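Home | Visits | Notes | Contact
Search this site Go

Visit to Odel, February

Begoñe Mateos showed us the room where Odel records examples for its learning system. A person guides the arms through a task, and each run is saved. They have over 1000 so far — the goal for this job is 5 times that.
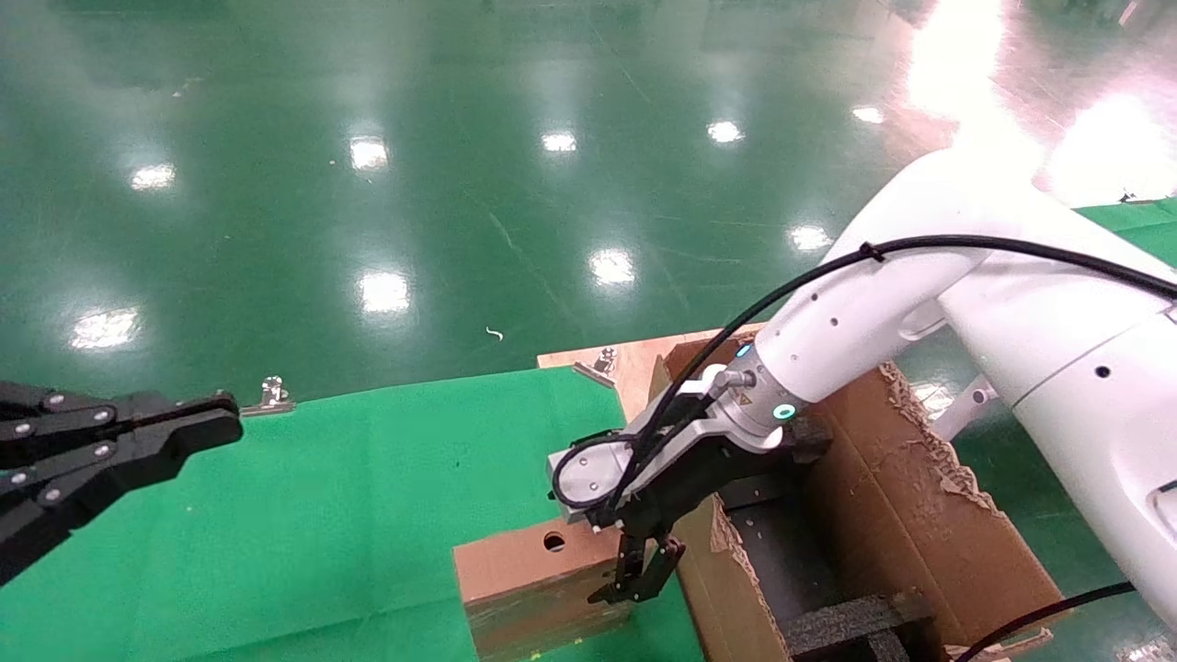
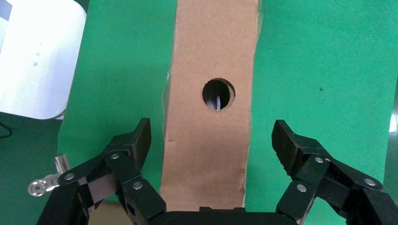
Cardboard and the green work surface, from two cameras.

Are failed runs thrown away?
Most are kept, with a label, and used to check the system later.

We left at noon for Golton.

Contact | © Laltadeck Visits | Back to top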